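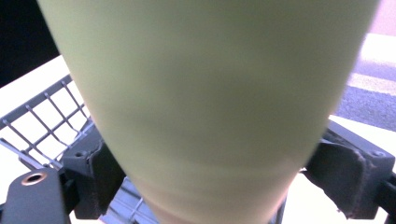

*4 minute read*

I love a good plastic cup. There, I've said it! Tumblers, picnic cups, the tall tapered sort that hold enough iced tea to get you through mowing the lawn. They're cheap, they bounce, and with a little care they'll last for years. The trouble is that most of us wash them on autopilot and then wonder why they smell like old coffee and come out of the cupboard welded together. So this month's kitchen page is all about cups, and I had a great time testing these.

## Getting two stuck cups apart

My favorite trick of the bunch. Stand the bottom cup in a bowl of warm tap water and pour cold water into the top one. The outside cup grows a hair, the inside cup shrinks a hair, and after a minute or so you can twist them apart with hardly any effort. Don't use boiling water on plastic, and please don't do the hot-and-cold thing with glass. For glasses, a drop of dish soap run down the gap and a slow, patient wiggle is the way to go.

To keep it from happening again, tuck a strip of paper towel between cups before you stack them. Stack them bone dry, too! A little water in there makes a seal like you wouldn't believe.

## Coffee and tea stains

Baking soda, every time. Put a spoonful in the cup, add just enough water to make a paste, and rub it around with your fingers or a soft cloth. Leave it on while you wash everything else, then rinse. I did 11 cups in one evening back in September and only had to go over 3 of them twice (all tea, no surprise in this house).

Skip the green scrubby side of the sponge. It takes the stain off, sure, but it leaves tiny scratches on a matte finish and the next stain settles right into them.

## That stale cupboard smell

If a cup smells funny when it's clean, try these in order:

- Fill it with warm water and a splash of white vinegar, leave it 30 minutes, rinse well.
- Still there? Dry baking soda in the bottom overnight, with a saucer on top.
- For really stubborn ones, crumple a sheet of plain newspaper inside and leave it a couple of days, then wash again.

Sunshine is wonderful as well. An hour on the back step does more for a garlicky cup than anything you can buy, though I'd bring colored ones in after that so they don't fade.
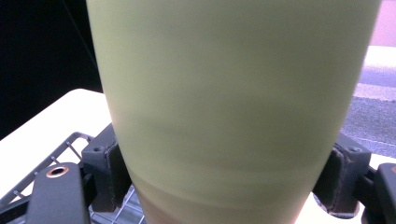
Marlene Turcotte wrote in to say that she gave up on vinegar years ago and uses the juice of half a lemon, "rind and all, swished around and left till supper," and that it works on lunch boxes and the blender lid too. I tried it the same night and she's right about the lunch boxes! The blender lid needed a second round, but it's an old lid.

## Drying without the drips

Tall cups are terrible at drying upside down on a flat counter. The rim seals, the air inside stays damp, and you get that ring of water when you lift them. Put a wire cooling rack over a dish towel and stand them on that. If you haven't got a rack, two chopsticks laid side by side under the rim will let plenty of air in.

In the dishwasher, top rack only, and tilt them if your rack lets you, or the hollow in the base turns into a little pond.

## Whose is whose?

With a houseful, everyone grabs a new cup every time they're thirsty. A loose rubber band around each one, a different color per person, cut our washing-up almost in half. Kids love choosing. Bands come off before washing, and I keep them on a cup hook by the sink so they don't wander into the junk drawer.

## When to let one go

A crack at the rim, a sticky feel that won't wash off, or a cloudy patch that stays rough under your thumb: out of the drinking cupboard it goes. It still has plenty of life in it, though! Mine have become scoops for birdseed, a holder for paintbrushes, and a very handsome home for the bag clips.

Next month is baking sheets, including the burnt-on corners. Send me your best methods, and tell me what pan you used them on.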